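Chair keeps rolling while I record demos with handheld grippers - lock it down or leave it?

Posted by Tranadent
September 30, 2019

Hi all, long-time reader, first-time poster, so go easy on me. I'm trying to teach a small two-arm setup to pick soft, light stuff off an office chair. I don't have the arms on the chair job yet, I'm only recording demonstrations by hand with a pair of grippers, one in each fist, marker cubes on top, a camera on each one and another one up at head height. I sit or crouch by the chair, reach in, pinch the thing, lift it, put it down somewhere else, and start over.

I've got 160 demos so far and I'm already not happy with them. My trouble is the chair. It's a normal black mesh office chair on casters, and any time I lean on it or bump an armrest it swivels a few degrees. By the end of a batch it's pointing at a different part of the room than when I started.

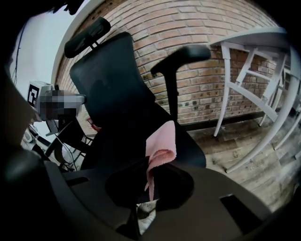
I tried wedging the casters with folded cardboard, and that helped for maybe one batch before I kicked it loose. I also tried holding the chair still with my left hand and doing the whole pick with my right, but then the left gripper does nothing useful in the recording and I'm worried the model will learn that the left arm's job is to shove furniture.

The second thing (sorry, two for one) is that when I reach in toward the back of the seat, the wrist cameras see mostly backrest. Black mesh, black cushion, black grippers. The tracking seems fine when I look at the marker plots, but the wrist video is pretty gloomy and I wonder how much the model can get out of it. I've been sticking to pink things so at least the target pops out.

So, do I bolt this chair down and redo the 160? Or keep going and let the mess be part of the data? I was hoping to get to 2000 by March, so I'd like to stop doing it wrong pretty soon if I'm doing it wrong.
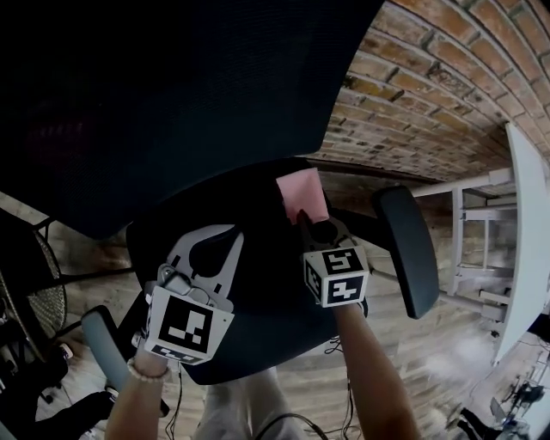 Going for the pink sticky note at the back of the seat, right gripper on it.

Posted by Illia

Don't throw out the 160! I did nearly the same thing last year with a stool and a pile of dish towels, and I wasted a good chunk of my spring making everything perfectly still. I taped the feet, I marked the floor, I even marked where my own shoes went. The policy looked great until somebody vacuumed and put the stool back a hand's width to the left, and then it grabbed air all afternoon.

What I do now is treat the start of the demo and the middle of the demo as separate problems. Between demos, turn the chair on purpose. Spin it a bit, roll it a bit, raise or lower the seat if you can. During a demo, you want it to stay put unless moving it is part of the job. A slow drift over a batch is the worst of both, because all your early demos look one way and all your late ones look another way, and you never get the in-between mixed up properly.

For holding it, forget cardboard. Get those rubber cups that go under furniture casters, the deep kind. You can pick the chair up and set it down at a new angle and it sits there. If it still swivels on the post, a strap from the post to one leg of the base will do it, just keep the strap out of the way of your cables. I caught a cable on mine once and yanked the gripper right out of my own hand in the middle of a really nice take.

About the left hand - park it. Pick a resting spot near the chair, go back there every time, and only bring it in when the pick needs it. I'd pull out the ones where you're holding the chair and put them in their own folder. Keep them, but don't train on them yet.

On the dark video, try a cheap lamp off to the side before you touch any camera settings. And please mix in some things that aren't pink, or you'll have a very good pink detector and not much else. I'd do 5 objects at least, with a couple of boring gray ones in there.

Posted by Liao

Just buy a chair without wheels.

Posted by Dikonport

Mostly agree with Illia, two things to add.

Train on what you've got before recording any more. I ran a little test after 34 demos on my last task, fully expecting it to be terrible, and it was, but it was terrible in a way that told me what to record next. It kept closing too early. I was pinching too fast in my demos and never noticed. You may find the chair isn't even your biggest problem.

Also watch how you come at the back of the seat. If you always go in over the same armrest, the arm will want to do that too, and a real arm has a fat elbow that your wrist doesn't. Slow down there and come in from a few different heights. Before you keep a demo, check that your robot can reach that pose at all! I lost a whole batch that way - lovely smooth human motion, and the arm couldn't follow half of it.

The caster cups are good. Mine slid a little on bare floor until I put shelf liner under them.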